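Invoice Financing: Frequently Asked Questions
Standville Business Lending Desk

Applications | Rates and Fees | Invoice Financing FAQ | Contact

These answers apply to accounts opened under the current Standville invoice agreement. If your agreement was signed with Sundqvist before the transfer, the fee schedule attached to that agreement still controls.

What is invoice financing?

We advance part of the value of an unpaid invoice. Your customer pays the invoice on its normal terms. When the payment clears, we deduct the advance and the fee, and release the remainder to your operating account.

Is it a loan?

No. The agreement is a purchase of receivables with recourse. Your accountant may still need to show it as a liability. Ask before you close the books for the period.

Which businesses can apply?

The business must sell to other businesses or to public bodies, and must bill after delivery. Retail sales, deposits and progress billing are excluded. A new company may apply as soon as it has issued its first qualifying invoice. There is no minimum trading history, but the owner must sign a personal guarantee during the first year.

What makes an invoice qualify?

The goods or services have been delivered in full. The invoice names the legal entity that will pay. Payment terms are 90 days or less. The amount is at least $700 before sales tax. Invoices to a parent company, a subsidiary or a relative of the owner do not qualify.

How do I submit an invoice?

Upload the invoice and proof of delivery through the Zoltuvo portal. One PDF per invoice. Combined files are rejected by the system and have to be split and sent again.
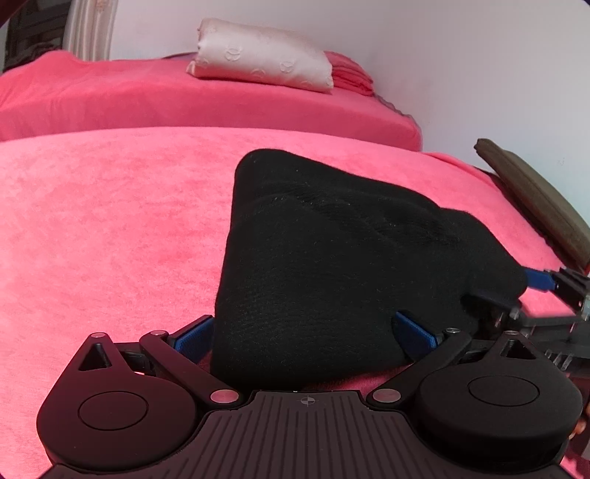 When are funds sent?

Invoices approved before 2 p.m. are funded the same business day. Anything approved later goes out the next business day. The first advance on a new account takes longer, as we confirm the debt directly with your customer before releasing money.

Will my customers know?

They will. Each customer receives a notice of assignment with the new payment address. The notice carries your company name and ours. You can read the wording in the portal before it is sent, but you cannot change it.

What happens if a customer pays me by mistake?

Forward the full amount within 5 business days and enter the invoice number in the transfer reference. Do not net it against a later advance.

What if the customer does not pay at all?

An invoice still open 181 days after its issue date is charged back to your account. You may replace it with another qualifying invoice of equal or greater value. Disputed invoices are charged back on the date we learn of the dispute.

Can I finance only some invoices?

Selection is by customer. Once a customer is assigned, all invoices to that customer must go through the account until the assignment is released. Release requests are processed on Thursday.

Who do I contact?

New applications: Wiesława Wasilewska, Standville office.
Existing accounts and chargebacks: Sorin Zamfir, Drundov office.
Include your account number in the subject line.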